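Fatstead comparison
From an encyclopedia of workshop robotics

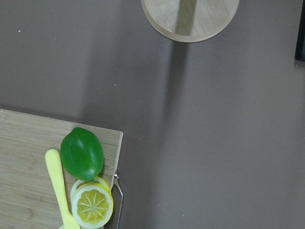 Toy lime, lemon slices and knife on a cutting board, wrist camera view. Photo: Edivaldo Portela

The Fatstead comparison was a trial of two robot grippers, the Pesonen and the Rona, carried out on a single arm at the Trekitz workshop in Fatstead. Its results were published in March 2018. It is often cited as evidence that soft fingers handle small household objects better than rigid ones, a claim the published figures support only weakly.

Background

Trekitz had used the Pesonen, a rigid two-finger gripper, for several years. The Rona, with padded fingers that bend on contact, was bought as a possible replacement. Its maker claimed that it could pick up "anything on a kitchen table", and Portela, who ran the trial, took that phrase as his starting point. No definition of a kitchen table was supplied.

Method

Each gripper made 162 attempts at picking up plastic play food and toy utensils from a cutting board. The arm and controller were the same throughout. A small wrist camera was used to find the objects, and a grasp counted as a success if the object stayed in the fingers for 9 seconds after lifting. Failed attempts were not repeated.

The camera was remounted when the grippers were changed over. The report says that it was put back "in the same position" but gives no measurements, and no calibration was recorded for the second mounting.

Results

Of the 324 attempts, 304 were scored. The rest were thrown out as controller faults, and the report does not say which gripper was fitted at the time. The Rona did better on rounded objects. On flat ones, such as lemon slices and the toy knife, the difference was small and changed direction between sessions. Nearly 64 per cent of all failures were put down to the camera misjudging height, a fault that has little to do with either gripper.

Criticism

The usual objection is that the trial compared two camera mountings as much as two sets of fingers. Play food is also a generous test: a plastic lime does not bruise, and its weight tells little about that of a real one. Portela accepted the first point and disputed the second, arguing that hard, glossy surfaces are more difficult to hold than fruit skin. He offered no measurements for this.

A repeat with a fixed overhead camera was planned for August but no results have appeared. Trekitz kept both grippers in use.

See also: Grasp testing; Wrist cameras; Soft grippers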